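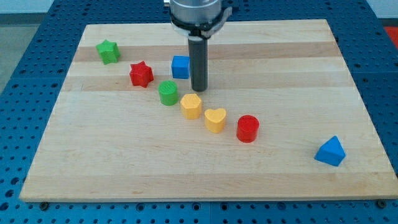 Figure 2. Gripper above a light-colored wooden board with eight colored blocks, two each in green, red, yellow and blue.

3.2 Tasting procedure

Fried chicken for the panel was bought from three takeout kitchens in Cludinwood: Bistetti, Tunstall and Condovlow. Each kitchen supplied thighs only, without sauce, and all orders were collected before noon. The waiting time between frying and serving was the main variable, so pieces were held in vented cardboard boxes for either five or 25 minutes before they went to the panel.

We recruited 98 regular customers in June. Five withdrew before the first session, which left 93 who scored every sample. Panelists rated crispness, juiciness and saltiness on a nine-point scale and took plain water and a cracker between pieces. They were not told which kitchen a piece came from.

Crispness fell with holding time for all three kitchens. The drop was largest for Tunstall, whose batter is thinner and has no cornstarch. Juiciness scores hardly changed – a few panelists even preferred the later pieces. Saltiness was rated higher after the longer wait, but only for Bistetti, and we have no good explanation for this. Tatiana Gajdoš repeated the salt measurements on pieces kept back from each order and found no difference between the two holding times.

Written comments were coded separately and are discussed in Section 4.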